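The Table Is In (And I Can't Stop Touching It)

So after all my whining last month about the folding card table, we finally have a real one. I know, I know, some of you had given up on me. I'd been circling the same listing from a little shop called Sarkwood since September and kept talking myself out of it, mostly on account of the price. It was $484, and then they knocked it down to $262 because somebody had ordered it in the wrong length and sent it back. The wrong length for them was exactly the right length for my back room. Sold!

Getting it home was its own adventure. I drove out to Platport to pick it up, which is 61 miles each way, and I had not measured the car. Please measure your car. The top went in at a slant with the front seat pushed all the way forward, and I drove home with my knees practically up on the dash, listening to it shift every time I took a curve. The legs came in a separate box with a bag of bolts and a sheet of directions that had clearly been photocopied a few too many times.

Putting it together took around 2 hours, and a good chunk of that was me attaching one leg backwards and then having a snack while I thought about what I'd done. Once it was up on its feet, though - oh, it looked so good. The room faces north and always feels a bit gloomy, and a pale top really does wake it up.

What I love most is the grain. My old dining table (the dark one, now living at my sister's) was so heavily stained you could barely tell it was wood at all. With this one I keep finding new bits to look at while I'm supposed to be working. There's a swirly knot with wavy lines near it that I've gotten weirdly attached to, and I always end up setting my coffee right next to it.

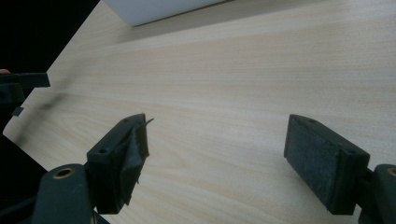
Cream and tan bands, and my favorite swirl over on the left.

Speaking of coffee, I'm now a coaster person. I never was before! I dug out the old cork ones we got as a gift and put a stack on the windowsill within arm's reach, so there's no excuse. For cleaning I'm sticking with a barely damp cloth and then a dry one right after, going along with the grain. The shop told me to hold off on any kind of oil or wax until it's had a few months to settle into the house, so that's the plan. I bought a tin of Fandgate wax anyway, it was sitting there by the register and it smelled like oranges. It's in the cupboard waiting its turn.

I still need to sort out seating. Right now I'm using the Rennie stool from the kitchen, and it's a good two inches too tall, so I sit there hunched over like a vulture. I've got my eye on a couple of secondhand chairs but one of them has a wobble and the other one is mustard yellow. I could paint it, I guess? Or just live with the yellow. If any of you have painted a chair with spindles and lived to tell about it, leave me a comment and let me know what you used, and whether you sanded first or skipped it.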